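How a Movie Gets Its Sounds
By Rhea Manalastas
May 20, 2021

Think of the last movie you saw with a horse in it. You heard the hooves, right? Clop, clop, clop, nice and crisp, even though the horse was halfway up a mountain and the camera was on a different mountain.

The horse did not make that sound. I'm sorry. A grown-up in socks made that sound, indoors, probably with coconut shells or a pair of old plungers, and was paid for it.

The grown-up is called a Foley artist. The job is named after Jack Foley, who worked at a movie studio in Hollywood a very long time ago, when movies were just learning to talk. Foley artists make the small everyday noises in a movie: footsteps, doors, clinking forks, coats going swish.

Why not just record the real noises?

People ask this a lot, usually people who have never stood on a movie set. A movie set is noisy in all the wrong ways. There are generators humming, planes going over, and a man eating chips behind a truck. The microphone is pointed at the actors' mouths, so it hears the talking very well and the feet hardly at all.

Plenty of things on a set are fake, too. A stone castle wall may be painted wood, and when the brave knight knocks on it, it goes bonk like a kitchen cabinet. The sword may be rubber. A rubber sword fight sounds like two people slapping each other with flip-flops.

There is one more reason. When a movie is shown in another country, the voices are often taken out and new ones put in, in another language. If the footsteps were recorded along with the voices, out they go too, and the whole cast floats around like ghosts. With the footsteps on their own track, everyone gets to keep their feet.
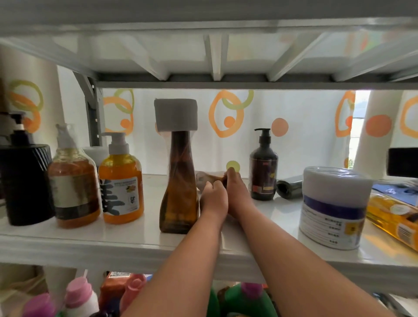 What happens in the room

Let's make up our minds to watch a real one. Last year I spent a day with the sound team on The Lighthouse Goat of Clullidgate, a family adventure about a goat who runs a lighthouse better than the people do. The sound was done at a studio called Ondbridge, in a room with no windows and a floor that looks like somebody couldn't decide on a floor. There is a square of gravel, a square of sand, a square of wood, a square of concrete, and a bathtub.

The Foley artist was a patient person by the name of Awad. Awad stands in the middle of all this and watches the movie on a big screen, with no sound. When the sea captain walks, Awad walks, in the captain's kind of boots, on the spot. When the captain stops and scratches his beard, Awad stops and scratches a doormat.

It has to match exactly. If the boot lands a tiny bit late, your brain notices, even if you don't know what's bugging you. The captain has one walk down a spiral staircase that took 19 tries. On try number 18 somebody's stomach growled.

In the next room sits the mixer, who runs the recording and says "again" in a very nice voice.

Things that sound like other things

This is the best part of the job, and also the reason you should never let a Foley artist near your refrigerator.

Bones breaking: celery. Snap a fresh stalk close to the microphone and it is horrible.

Walking in snow: cornstarch, squeezed in a leather pouch. Real snow melts and makes a puddle, and then you've got the sound of a puddle.

Fire crackling: cellophane, crumpled slowly.

Bird wings: a pair of leather gloves, flapped.

Something slimy hatching out of an egg: wet towels, shampoo, or a hand in a bowl of cold macaroni. Every artist has a favorite slime and will argue for it.

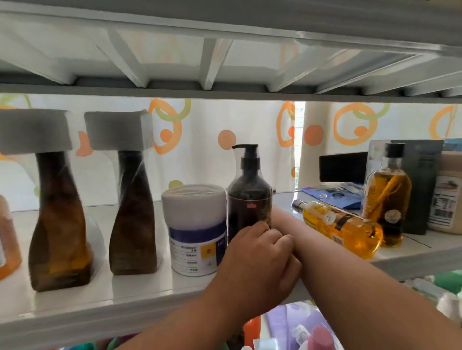 A pump bottle and its neighbors on a white shelf.

A goat on a lighthouse staircase: at Ondbridge they tried real goat hooves, borrowed from a museum, and those sounded like spoons. The winner was two wooden salad bowls. I have not been able to eat salad normally since then.

Three kinds of Foley

The work is usually split up like this.

First come the feet. Somebody does every footstep in the whole movie, one character at a time. A crowd is a bad day.

Next is cloth. Someone sits with a shirt or a jacket in their lap and rubs it whenever an actor moves. You will never notice it, but if it's missing, the actors seem to be made of cardboard.

Last come the props, which means everything anyone touches. Cups, keys, zippers, sandwiches.

Bigger sounds like explosions, spaceships and monsters are mostly made by other people, called sound designers, on computers. The villain of the goat movie, a sea monster named Grokalov, has a roar built from a walrus, a tuba and a garage door. His feet, though, are Awad in swim fins. 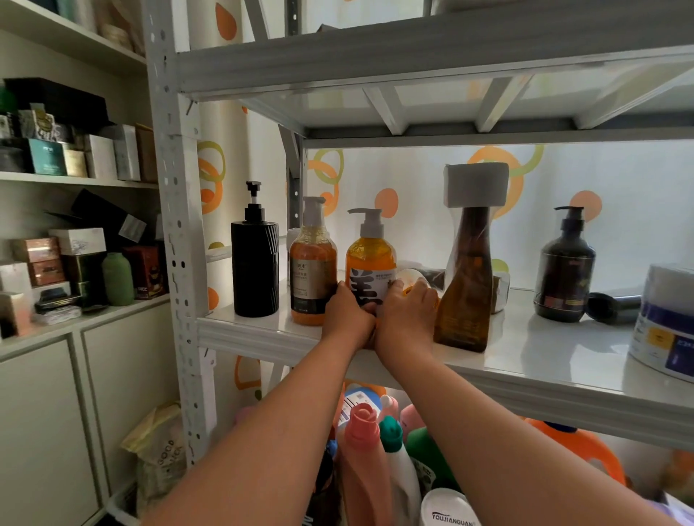 An orange pump bottle in one hand, a small cup-shaped cap in the other.

Try it yourself

You need a phone or tablet that can record sound, a friend, and a grown-up who has been warned.

1. Pick a short piece of a movie, 10 seconds is plenty. Choose one where people move around and don't talk much.
2. Watch it with the sound off. Write down every noise you think should be there.
3. Go around the house quietly hitting things. Ask first.
4. Play the movie silently and make your noises along with it while your friend records.
5. Play both together. It will be terrible. Do it again.

Put the microphone close to the noise, closer than you think. And take off your jacket unless you want your jacket in the movie.

Words to know

Foley: everyday movie sounds performed by a person watching the picture.
Mixer: the person who records the sounds and sets how loud they are.
Sync: when a sound and a picture happen at the same moment.
Prop: any object an actor handles. Also anything in your kitchen, once you get started.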